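Thu 14 January

In at 7.10. Boiler house first. Return temperature on the Kalinowski unit was low again and the pressure had dropped overnight, so I topped it up and wrote it in the log. That is the third top-up since the start of term. If it needs a fourth I will ask for the expansion vessel to be checked before anyone starts lifting floors to look for a leak.

Main task today was the options timetable for next year. We have 259 pupils going into Year 10 and the form asks for four choices and a reserve. Forms were due in on Monday. By this morning 53 were still missing, most of them from two tutor groups, which points to the tutors and not to the pupils. Sent a list to each and copied in Imad Hijazi as head of year. He rang back within ten minutes and said one whole set had been in a tray in the humanities office since last week. Collected them. That brought the number down to a manageable level and I stopped chasing by break.

Entered the returned forms before lunch. The Trorier package still will not accept a reserve choice if the subject also appears in the same block as a first choice. It gives no message, it just clears the field. I lost some entries last year before I noticed, so this time I am checking the totals after every tutor group. The method is slow. Enter the group, export, count the rows with five values, compare with the paper. Two groups did not balance and both were the same fault.

Early figures by subject: 117 have put geography somewhere on the form, which would mean four sets and we have staffing for three and a half. The half is shared with Skurnby and depends on the travel time being workable, as it was not this year. Computing is down. Food is up and the room will not take more than it takes now. Music is thin but I expect it to run.

Meeting with Rajitha Sarkar at 1.30 in her office. Forty minutes allowed, took an hour and a quarter. Points agreed:

Geography to be capped at three full sets unless Skurnby confirms the shared post in writing by the end of the month.
Reserve choices to be used in the order the forms came in, late forms last.
No subject to be withdrawn before the parents' evening.
Draft blocks to be with heads of department a week before that.

Points not agreed: whether the double language option stays. She wants it kept for the sake of the sixth form. My view is that it ties up two blocks for a small group and causes most of the clashes further down. I showed her the clash report with it in and with it out. With it out the number falls by more than half. She kept a copy and said she would think about it, and I left it there. I would rather she decided on the figures than on my saying it again.

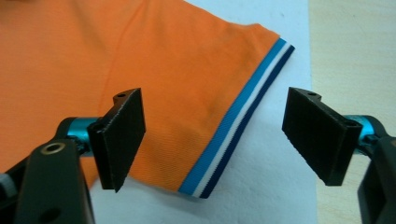

She also raised the length of the school day, which was not on the list. The proposal is to take five minutes off lunch and put it on the afternoon registration. I said the dining hall already needs two full sittings to get through and the second one finishes with four minutes to spare. If lunch is cut then either the sittings overlap or the last tables go to lesson five late. She asked for this on paper. I have agreed to time both sittings for a week and send her the results — start, last pupil served, last pupil out. Will use the hall clock throughout so the times match each other, even though it runs slightly ahead of the bells.

Back at my desk by three. Post: a revised quotation from Plodarwood for the exam desks. They will supply 300 at the earlier price if the order is placed before the half-term break, delivery in April. April is too late to be comfortable. The first written papers are close behind and the desks need numbering and setting out, and the sports hall has to be clear to do it. Replied asking for a delivery week instead of a month, and whether half could come earlier. Also asked about the feet. The last batch had hard plastic feet that marked the hall floor and we paid to have it resealed.

Checked the exam entries against the access arrangements list while waiting for the reply. Seven pupils need a separate room and extra time, and on the second Tuesday three of them have papers morning and afternoon. With the extra time the gap between the two comes down to twenty-five minutes. It is allowed but it is poor. Have marked it to raise with Imad, as he knows which of them would cope and which should have the afternoon start moved back.

No reply from Plodarwood by five.

Cover for tomorrow: two out on a course, one long-term, and one who has a hospital appointment until eleven. Covered from inside for everything except lesson two, which I have given to the library. Told the librarian in person. The printed cover sheet goes up at eight and last time she read it there first, and was right to complain.

Locked the office at 5.40. Pressure gauge on the boiler was holding at the same reading as this morning after the top-up. Will read it again first thing before the heating comes on.

To do tomorrow:
Enter the remaining forms, then run the totals again from the start.
Ring Skurnby about the shared post and ask who signs for it.
Start the lunch timings on Monday, not tomorrow, as Friday's menu is quicker to serve.
Chase Plodarwood before ten.
Ask Imad about the second Tuesday.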